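Visit to the Serance Family Centre
Report for parents and carers 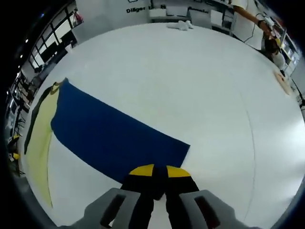 The Tenodik Parents' Association visited the Serance Family Centre in May, at the invitation of its early years team. The purpose was to see how the centre supports working parents of children under three, in particular at the end of the day.

The party was received in the Steiner Room, where toddlers are cared for in groups of up to 13. Staff explained that the evening meal is served before collection, so that families may go straight on to bath and bedtime. Members observed a sitting of pasta with lentil sauce and found the children settled, with one or two exceptions.

The kitchen prepares 300 meals a week. Recipes are kept plain and parents may take copies home. Frozen portions are also sold at cost from the front desk, and these were felt to be of real use to households where both parents return late.

A short talk on tantrums and early speech followed in the Fadell Room. Members asked about waiting times, and were told that places for the autumn are already limited.

The Association thanks the centre for its welcome. Parents wishing to join the next visit should leave their names at the Tenodik office.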